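4.3 Defining record types in Simora

This section explains how to define a record type, how to give its fields fixed sizes and how to load a table of records from a text file. It applies to the Simora compiler and to the Drondeo editor that is supplied with it. Readers should have completed section 4.2 and should have a working project folder.

Before you begin

Check that the project folder contains a main source file and a settings file. If the settings file is missing, open the project in Drondeo, select Project, then Restore Settings, and save. The editor writes a new settings file with the default values.

Caution: Restoring the settings replaces any custom memory limits. Make a note of the current limits before you proceed.

Creating the type

1. Open the main source file in Drondeo.

2. Place the cursor above the first procedure. Record types must be declared before any procedure that uses them.

3. Type the word record, followed by the name of the type. The name must start with a letter and may contain letters, digits and underscores.

4. On the lines that follow, enter one field per line. Give the field type first and the field name second.

5. Close the declaration with the word end on a line of its own.

6. Save the file and select Build, then Check Only. The compiler reads the declarations without producing a program.

If the check reports an unknown field type, confirm that the spelling matches the list in appendix B. Type names are case sensitive; field names are not.

Note: A record may contain another record, provided the inner type has been declared first. A record may not contain itself. To build a linked list, use a reference field as described in section 4.6.

Setting text field lengths

Text fields have a fixed length, which is set when the type is declared. The default is 32 characters. To choose a different length, write the number in brackets after the field name. The largest permitted value is 4,000.

Longer values are shortened to fit when they are assigned. The compiler gives a warning where it can see the problem in advance, but it cannot do so for values read from a file or typed by the user. Programs that accept outside data should test the length before assignment.

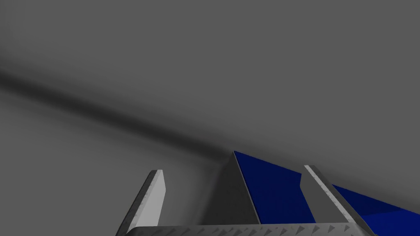 Page last changed: 23 February 2025

Field order and padding

Simora stores fields in the order in which they are declared. Where a small field is followed by a larger one, the compiler may leave unused bytes between them so that the larger field begins at a suitable address. These bytes count towards the size of the record.

To see the size of a type, select View, then Type Sizes. The panel lists each record, its total size and the number of unused bytes. In the sample project, the type named parcel occupies 272 bytes. Moving its single-byte fields to the end of the declaration will usually lower the total.

Caution: Do not change the field order of a type that has already been used to write binary files. Files written under the old order will load without an error, but the values will be placed in the wrong fields.

Loading a table of records

The Tokgöz library provides the load procedure used in the following steps. It is installed with the compiler and does not need to be downloaded separately.

1. Add the line use tokgoz.table at the top of the source file. The library name is written without accents in source code.

2. Declare an array of the record type. An array that will be filled from a file must state its upper limit. The sample project uses 1,000.

3. Call load with the file name as the first argument and the array as the second.

4. Store the result in a whole-number variable. A positive result is the number of records read. Zero means that the file was empty, and a negative result is an error code.

5. Build the program and run it from the project folder.

Each line of the file must hold one record, with the fields separated by tabs and given in declared order. Blank lines are skipped. Lines that begin with a semicolon are treated as comments.

If the file holds more records than the array can accept, loading stops at the limit and the error code is -3. The records already read remain available. The practice file in the Hastine folder has 2,860 records and will produce this code until the array limit is raised.

Note: Programs built with releases issued before the April update return -1 for every loading error. Rebuild these programs to receive the separate codes.

Copying and comparing records

Assigning one record to another copies every field. Reference fields are copied as references – both records will then point to the same item, and a change made through one will appear in the other. Use the clone procedure where independent copies are required.

Two records of the same type may be compared with the equals sign. Unused bytes are ignored in the comparison. Records of different types cannot be compared, even when their fields are identical.

Continue to section 4.4 for passing records to procedures.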